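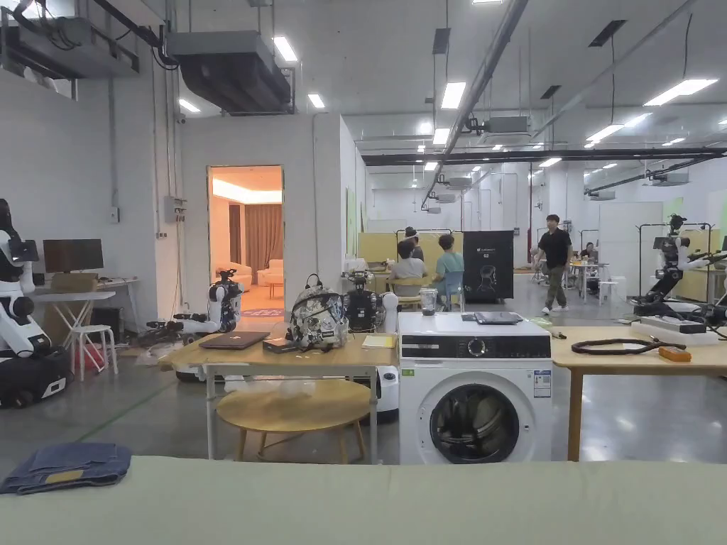

The laundry area in the main hall, with the living room beyond the doorway.

Report on the Open Day at the Olau Household Laboratory, Brarnberg
September 6, 2021

The Funeline Association for Home and Textile Care visited the Olau Household Laboratory in Brarnberg as part of its annual program of site visits. The delegation consisted of 30 members, drawn from the Association's training, publications and standards sections. The visit had been planned for March and was moved to the later date at the request of the host.

The purpose of the visit was to study how ordinary household work, and laundry in particular, can be set out in a large shared space. The Association is preparing to furnish a practice room of its own under the Araya program, and members had asked to see a working arrangement before the furniture list is approved.

Arrival and welcome

Members were received at the main entrance and signed in before proceeding to the hall. The host gave a short introduction to the building and to the rules for visitors. Bags and coats could be left in the reception room. Photography was permitted in the hall throughout the day. The introduction was followed by a guided walk lasting 43 minutes, after which members were free to return to any area of interest.

The main hall

The hall and its adjoining rooms cover 388 square meters. The walls are white and the floor is gray concrete. Rows of rectangular ceiling lights run overhead, below open ductwork. Several members from the training section noted the light as a strong point, as stains and worn seams are difficult to judge in a dim room. The hard floor was also discussed. It is easy to sweep and mop, but a person who stands at a folding surface for a full session would benefit from a mat, and this has been added to the Association's own list.

The laundry area

The delegation spent the greater part of its time in the laundry area. The washing machine is a white front-loading model with a round dial on a black control panel, and it stands out on the open floor instead of against a wall. The arrangement allows a group to gather on more than one side of an appliance during a lesson, and it was considered well suited to teaching. The standards section remarked that the energy label had been left in place on the front. Labels are often removed soon after delivery, and members agreed that keeping them is useful where the choice of an appliance is part of the course.

The top of the machine was in use as a shelf at the time of the visit, with a laptop and a small cup among the items on it. The Association's guidance recommends that the top of a washing machine be kept clear during a spin cycle, and a separate shelf will be included in the Araya plan.

The folding surface is wide and padded, in a pale sage green. A pair of blue jeans lay folded at one end of it. Members of the publications section spoke in favor of the color, against which both dark denim and white cotton should photograph clearly. The padding drew a more mixed response. It is kind to the hands and keeps smooth fabrics from sliding, but some members prefer a firm top for shirts, where a sharp crease is wanted. It was agreed that the practice room should offer one surface of each type.

A light wooden table on white metal legs stands close to the washing machine and was holding a laptop, papers and a backpack at the time. The training section observed that a table of this kind is needed in any room where people both work and take notes, and that it should be kept separate from the surface used for clean clothes. A low round table with a light wooden top and splayed legs was stored beneath it, a sensible use of the space.

The living room

A doorway in the white wall leads from the hall into a furnished living room. It contains a white sofa, a patterned rug, a small orange side table and brown curtains, and its warm lighting sets it apart from the hall. Members welcomed the chance to see a finished domestic room so close to the laundry area. Folding is often done on a sofa at home, and a course that teaches it only at a proper table leaves out much of daily practice.

Discussion

A closing session was held in the reception room. The host answered questions on floor loading, water supply and the storage of linens. The Association presented its draft inventory for the practice room, which provides for 200 garments and household textiles in common fabrics. The host advised that jeans, towels and fitted sheets be purchased in greater numbers than first proposed, as these are the pieces most often asked for in lessons. The inventory will be revised accordingly.

The Association thanks the Olau Household Laboratory for its hospitality. Members who attended are asked to send their written remarks to the Funeline office for inclusion in the Araya planning file. Copies of the revised furniture list may be requested from the same office.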